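Refill scheme: what changes after the first year

13 April 2021

The refill shelf at Skestham has now been running for a little over a year, and from next month the way it works will change. The main points are set out below for members who use it already and for anyone thinking of joining.

When the shelf opened in January last year it carried washing-up liquid, laundry liquid and hand soap. The idea was that people would bring back the same bottle until it wore out. Most have done so. Of the 434 households in the Skestham delivery area, 89 are signed up, and a good number of those have kept going through months when the shop could only open for collection.

Collection is where the difficulties began. At the counter, a member fills a bottle, closes it and walks home with it upright in a bag. With collection, the bottle is filled in the morning, stands in a crate until the afternoon and then travels in a car boot next to the vegetables. Caps that were perfectly good at the counter let a little liquid through when the bottle tipped over. We had flour spoiled in this way, and one order of bread.

For that reason bottles started going out in bags. We did not like adding plastic to a scheme meant to cut it down, and several members wrote to say the same. Paper was tried first. It went soft at the bottom as soon as anything leaked, and the bottle fell through. Cloth bags worked well but did not come back in the numbers we needed.
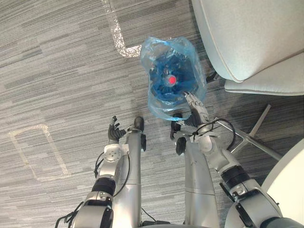
A blue bottle with a red cap in a clear bag.

From next month each refill member will have two bags of their own, marked with the membership number. They are thick enough to be rinsed and used many times. Please return one with your empty bottle and keep the other at home. If a bag splits, put it in with your returns and we will send a new one. There is no charge for the first two. After that they are 40p each.

The bottles themselves are also being looked at. At present we accept any clean bottle with a screw cap, up to two litres. That will carry on at the counter. For collection and delivery we will only fill bottles with a screw cap that closes firmly, and we will no longer fill pump bottles or anything with a flip lid. Pumps can be posted through the shop door in a separate envelope if you would like us to pass them on to someone else.

Please label what was in the bottle before. We cannot put hand soap into a bottle that has held bleach or anything containing bleach, even if it has been washed out, and an unlabelled bottle will be sent back empty. A strip of masking tape and a biro will do. Put the label on the side, as labels on the cap get swapped about when several bottles are open at once.

Prices go up slightly. Our supplier, Apaza, has raised the cost of laundry liquid for the second time, and we have held the shelf price since the scheme began. Laundry liquid will now be 18p per 100 ml. Washing-up liquid stays as it is until the present drum is finished. Hand soap is unchanged.

Some members have asked whether we could add shampoo. We have had a sample from Apaza and it was rather thin, so we are waiting for another. Vinegar is more likely and may be on the shelf by the summer. Please say on your order form if you would buy it, and in what size.

We have nearly run out of the old paper refill cards. Once they have gone, refills will be recorded on Token, the same system used for the vegetable boxes, so there will be no card to carry. Stamps on existing cards will be moved over - hand yours in at the counter or put it in with your empties. Cards with a full row of stamps can still be exchanged for a free refill in the usual way.

Empties for collection orders should be left in the green crate by the side door before ten in the morning. Bottles left later than that will be filled the following day. Please empty them fully and leave the caps on.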